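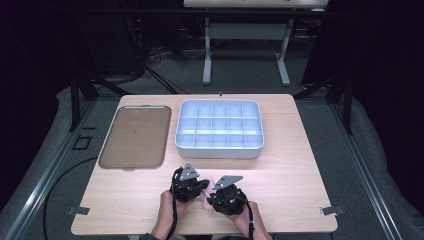
Spent the morning at the Hedar open day. They build and train small robot arms out in Duneck, and a couple of times a year they let people in to look at the work and ask questions. Notes in this thread, 18/04/2020.

---

Sign-in was at the side door. Name badge, safety sheet, then straight through to the demo hall. The talk started ten minutes late. Gunvor Myklebust ran it and kept it short.

---

The main thing I wanted to see was the hand-held grippers. A person holds one in each hand and does a task at a table, and the recordings are used to train the arms. No arm has to be running while you do it.

---

The station is plain. A wood-grain table with a clip at each near corner, a brown tray on the left, a white organizer with small square compartments to the right of it. The item at this one was a small soft pink piece, held between the two grippers.

---

Soft items are the hard part, according to Myklebust. A rigid block sits the same way every time you grab it. A soft one changes shape when you close the jaws, so the recordings vary a lot more.

---

I asked how many recordings they want per task. She said 100 is the minimum before they bother training anything. The project is called Noh and it had 1716 recordings in it as of this week.

---

Visitors got a turn after the talk. My group was given 2 tries each. My first one I squeezed too hard and had to start over. The second went fine but I was slow.

---

It's more tiring on the wrists than I expected. Vasilică Mocanu, who was supervising the tables, says people work in shifts of up to 2 hours and then switch to labeling.

---

Cables run off both grippers. You notice them when you turn your wrist. Mocanu said a wireless pair is planned for October but he wouldn't promise it.

---

Someone asked whether the arms do the task as well as a person. Answer was no on soft parts, close on hard ones. I appreciated getting a straight answer.

---

Practical stuff if you want to go: free, book ahead, closed-toe shoes required. The Gokunska bus stops across the road. Parking is tight. Coffee is in the lobby and you can't take it into the hall.

---

Next open day is in the fall. Sign-up goes through the Hedar mailing list and I'll post the link when it's up.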